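February 7, 2024

Back in the shared workshop after dinner, and I finally got the Parneo driver boards to stop sulking. The little rover (still called Skála, I lost that vote) now gets its practice in a simulated house first, and tonight I worked on the pickup part. The cabinet with the TV is my test spot – a drumstick, a crumpled tissue and a small gold ring all up there together, so the planner has to choose properly.
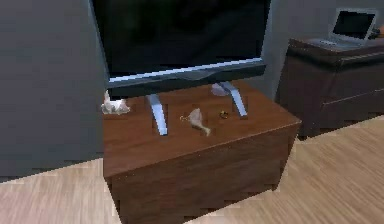 I set the grip force to 83 and left it alone for once. The real arm still needs its elbow bracket, and I printed that one too thin again, so tomorrow I'm doing it over at 100 percent infill and I don't care how long it takes! The wheels are fine. I ran the turning routine 200 times in the sim, mostly in the part of the house with the softbox, and those skinny tripod legs are a great thing to practice steering around.

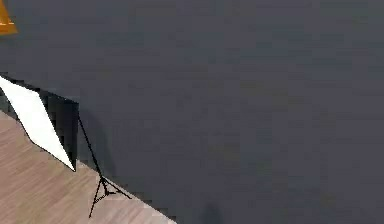 Emília Šindelář thinks I'm trusting the sim too much and ought to get the real wheels on a real floor before I touch the planner again. She's probably right, ugh. I told her Saturday. Then I went back and fiddled with the floor friction for another hour – orange floor first, then the blue-grey bit behind it.

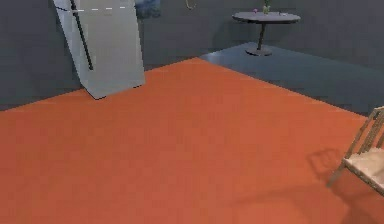 *Sim house, orange floor, round table at the back.*

Need to buy M3 screws and return the Grurkar battery charger.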